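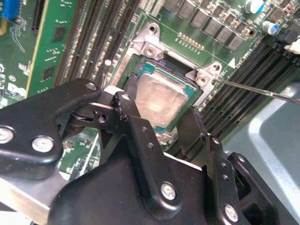

Processor work on a server board, from the gripper's own camera.

About us

Gukau is a small company which collects examples for robots that learn. Our customers build the learning systems, and we prepare what these systems learn from: many recordings of one task, made with patience and checked one by one.

We started in a single room in Flultwood with one arm and one table. Today we have 16 work stations and a team of 30. Most of us came from electronics repair, and this is still how we think about the work. A person who has changed many processors knows how little force the socket accepts, and this person is a good teacher for a machine.

What we record

Our main subject is the inside of computers and servers. We record processors, memory, screws and brackets, cables and fans. One operator guides the gripper by hand controls. The camera at the wrist and the sensors in the arm keep everything until the operator ends the attempt.

One task needs 400 good examples before we deliver it. We also keep the attempts that failed, with a note on what went wrong. Customers asked for this in our second year and now we do it for every order.

How we check

Each recording is watched by a second operator who did not make it. She or he marks the start, the end and every contact with the part. Our labeling program is called Ustell. We wrote it ourselves and it is quite plain, but it does not lose data.

The Phùng collection

Phùng is our largest collection, with 3000 examples of server maintenance. Universities may use it without payment for teaching and research. Please write to us first and tell us what you plan to do with it.

Visits

We are glad to show the workshop to schools and to future colleagues. Visits are on Tuesday afternoon, in small groups. Please wear closed shoes.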